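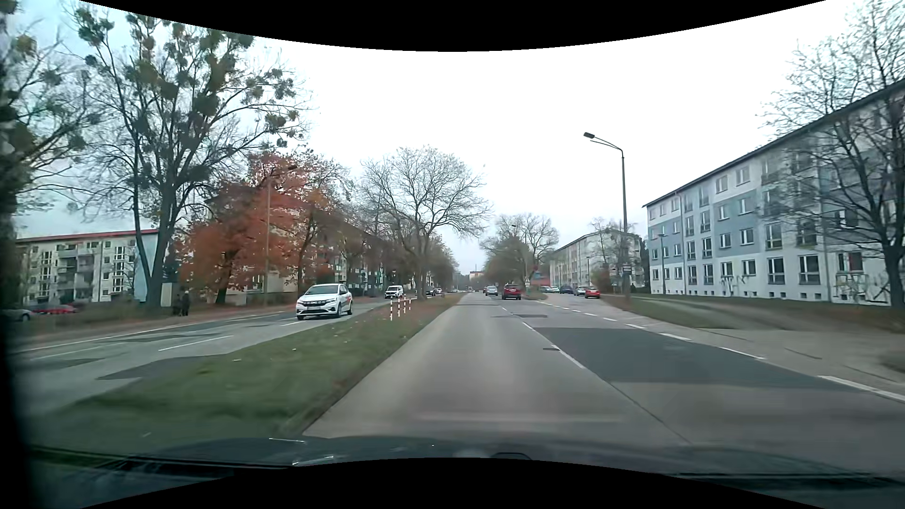 Home | Forums | Roads & Commuting | Members | Search | Log in

We use cookies to keep you signed in and remember which threads you've read. OK | Settings

Makavov Commuters Board > Roads & Commuting > Patches on the Skodari road: is this it?

curbfeeler
Sat 24 February
So I drove the Skodari road out past the Myklebust turnoff this morning and I would like to know if the patching is finished, or if somebody went to lunch and forgot. There's asphalt on concrete on more asphalt. It looks like my uncle's bathroom floor. My coffee has a lid and it still lost.

tallgrass_12
It's finished. They packed up the cones a while back. You're looking at the finished product.

curbfeeler
I was afraid of that.

Overlander_Pat
I'm going to be the unpopular one and say it's better than it was. Two winters ago the right lane had a hole you could have kept fish in. A big dark square of asphalt is ugly, but it is a surface. My tires do not care about color.

wetsocks
Your tires may not care but my back does. It isn't the patches, it's the edges of the patches. Bump going on, bump coming off, and then the slab joints in between. At 36 mph it's a drum solo. At 60 you skip half of it, which I'm sure is not the lesson they want us to learn.

tallgrass_12
Please don't do 60 on there.

wetsocks
I said "at 60." I didn't say who.

Overlander_Pat
Left lane is smoother anyway. More concrete, fewer surprises. I move over once I'm past the red and white posts on the median and stay there till the bend.

curbfeeler
The left lane has its own problems, Pat. There's a patch right across it before the curve, gray enough that you take it for part of the slab until you're on top of it. And then the right lane has a nearly black one just past it, so you don't gain much by swerving either. Whoever laid these out plays chess. 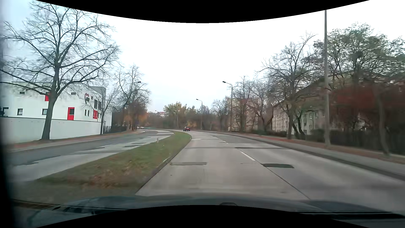 Re: Patches on the Skodari road: is this it? (page 2)

gravelmouth
I did concrete for 11 years before my knees filed a complaint, so a little context. Replacing a slab properly means sawing it out, pouring, and keeping traffic off while it cures. An asphalt patch can be open the same day. Everybody says they want the slab, then they see the lane closure sign and want the patch. The trouble is asphalt and concrete move differently with the temperature, so the seam opens up, water gets in, and you get a patch on your patch.

wetsocks
So it's going to get worse.

gravelmouth
It's a road. Yes.

Overlander_Pat
Fine, but what would you do? Wusell closed their road to replace slabs and the detour added 102 minutes to my week. I kept track. I'd have paid for a patch out of my own pocket.

gravelmouth
I'd do the worst slabs right, one lane at a time, and leave the others alone until they need it. But I also think you should keep track of fewer things.

mrs_dipstick
Can we talk about the other direction for once? You people going out think you have it bad. Coming back in there's a big ragged patch that looks like somebody dropped it from a height. I have reported it. I got a number and a thank you.

tallgrass_12
Same, I got the thank you but no number. How do I get a number?

mrs_dipstick
Use the form, don't call. And put "drainage" in it somewhere. I can't prove that helps.

curbfeeler
Is there a drainage problem?

mrs_dipstick
There's a problem and there's a drain on that road – I'm not a lawyer.

Overlander_Pat
The median looks nice though. Grass is green, that big tree is still standing. Credit where it's due.

wetsocks
Lovely. I'll admire it while I get my alignment done. Almost 200 bucks last time, and the guy asked if I'd been driving on railroad ties.

gravelmouth
Get the bushings checked while it's up there.

wetsocks
See, this is how it gets to be more than 200.

curbfeeler
OK, form filled out, drainage mentioned twice. I got a number. I'm going to the store now, by the other road.

Reply to this thread | Watch | Back to Roads & Commuting

Recent threads
Myklebust turnoff: who has right of way, really
Best lid for a travel mug (serious answers only)
Wusell detour signs still up
Left lane campers, part 4
Cheap alignment shops near Makavov?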